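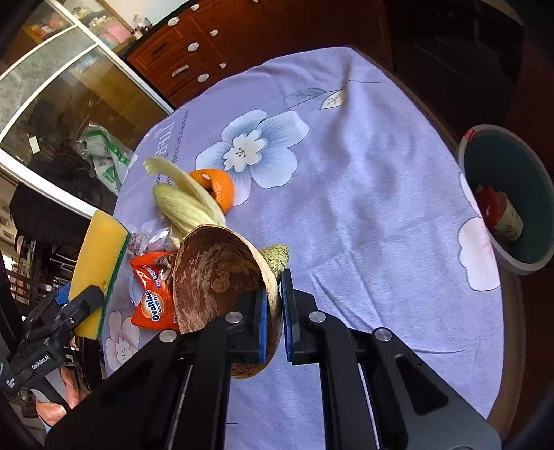 Trendthorpe, July

Starting a thread on what happened with our water bills this summer, since people on the street keep asking and I would like to write it down once.

Short version: my bill went from normal to 2371 gallons over the usual amount in one cycle. Same house, same two people, no pool, no new lawn.

I called the utility in the morning and got a polite person who told me to check the toilets. I had already checked the toilets. She said to check them again with food coloring. I did. The bowl stayed clear in both bathrooms.

Next step was the meter. If you have never looked at yours, it is under the metal lid near the curb. There is a small dial on it, usually a triangle or a star, that moves when water is going through. Shut off every tap in the house and watch it for a few minutes.

Mine was turning. Slowly, but turning.

Then I closed the main valve where the line comes into the basement and went back out. Still turning. That means the leak is between the meter and the house, and that part of the pipe belongs to the homeowner here. I was not happy to learn this.

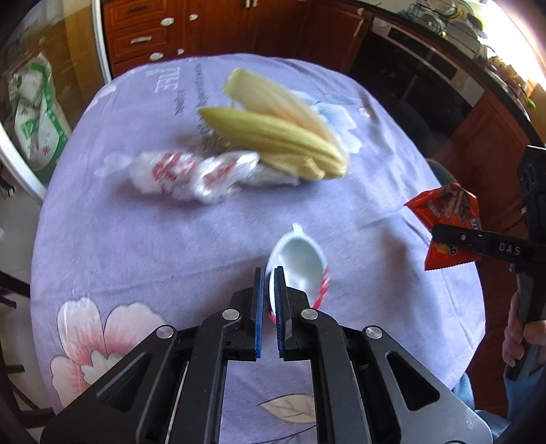

I got two quotes. The first company wanted to replace the whole line and said $3000 before they had looked at anything. The second was Gaurav Rathore, who works alone out of a van and came by after dinner with a listening rod.

He walked the line from the curb to the wall, putting the rod down every couple of feet. At the hydrangea he stopped and went back over the same spot a few times. I could hear it too when he handed me the headphones — a steady hiss, like a radio between stations.

He dug there the next morning. The pipe had a split along a joint, on the underside. The soil below it was soup and the soil on top was dry, so there was never a wet patch to see on the lawn.

Repair was $600 including the digging. He put in a new section with a coupling on each end and left the hole open until evening so I could check it for drips. No drips. The dial on the meter has not moved on its own after that.

The hydrangea may not make it. I cut it back hard and moved it to the shady side of the garage.

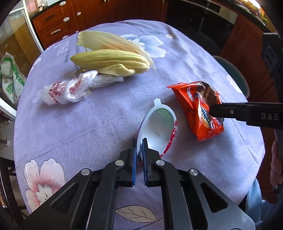

Now the part that matters for your wallet. The utility has a leak adjustment form. It is not on the front page of the website. Ask for it by name on the phone, or go to the counter on Deák Street before 4 pm.

You need the repair receipt and a meter reading from after the fix. My neighbor Botond Nyitrai sent his in without the second reading and they mailed the whole thing back.

They only adjust the sewer portion, as far as I can tell. You still pay for the water itself. In my case that was fine — sewer was the bigger half.

It took them most of a month to answer. The credit showed up as a line on the next bill with no letter or email, so look for it.

A few people asked about the pipe insurance flyers that come in the mail. I don't have it and can't tell you if it pays out. Read the part about existing leaks before you sign.

If your house is on the Prorkdale side, your lines were put in the same year as mine. Go look at your dial tonight. I'll answer questions under this post when I get home from work.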